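Search this site Go Advanced search All categories

Posted 7/6/22 by the Trillo field trials desk

Testers wanted for the Tendus hand-held gripper kit

Trillo is looking for people to try out the Tendus kit in bathrooms, kitchens and utility rooms. Tendus is a pair of hand-held grippers used to record how people do everyday chores, so that robot arms can be trained on the same work. The kit is already in use in a few labs. We now want to hear from people who have never held one.

What you would do

You would come to our test rooms in Briem for 2 sessions. In each one you hold a gripper in each hand and go through a list of short household tasks: picking up bottles, moving them around a sink, opening and closing lids, putting things back on a shelf. A trial lead reads out the task and you do it at your own speed. If you drop something, pick it up and carry on. We keep those recordings too.

After each session you fill out a form about the grippers. We ask about weight, grip, how tired your hands are, and which tasks you would rather not do again. Written comments are more useful to us than scores, so please take your time with them.

Sessions last roughly 63 minutes including the form. There is a break in the middle and you can ask for another one at any point.

Who can apply

You need to be 18 or over and able to stand for most of the session. Left-handed people are very welcome – we have had too few so far. You do not need any background in robotics or computers. If you have had a hand or wrist injury in the past year, tell us when you apply and we will talk it over with you first.

People who work for Trillo or Vesby, or who live with someone who does, can't take part.

Pay

Testers get $200 after the second session. We pay by check or bank transfer. If you can only come once, you get half. Parking at the Briem building is free, but we do not cover other travel.

What to bring and wear

Wear flat, closed shoes and a top with sleeves that won't hang past your wrists. Take off rings and watches before you start. Lockers are in the hallway outside Room 894.

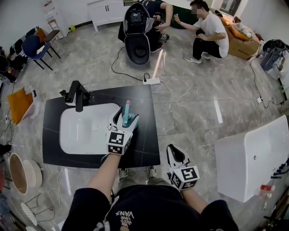
Page last changed: 7/6/22

Sink tasks are done standing at the counter, with one bottle or container handled at a time. The patterned cubes on the grippers are used for tracking, so keep your fingers and sleeves clear of them. Other people may be working in the same room during your session.

Recordings

The recordings are used by Trillo and by Vesby, who make the software that comes with the kit. Your name is not stored with them. You will get a consent form to read before the first session, and you can ask us to delete your recordings up to the end of the trial.

How to apply

Send us your name, a phone number, which hand you write with, and the times of day that suit you. Use the contact form on the Trillo site and put "Tendus testers" in the subject line. We reply to everyone, though it can take a couple of weeks. People who applied for the May round and were put on the waiting list do not need to apply again – we will call them first.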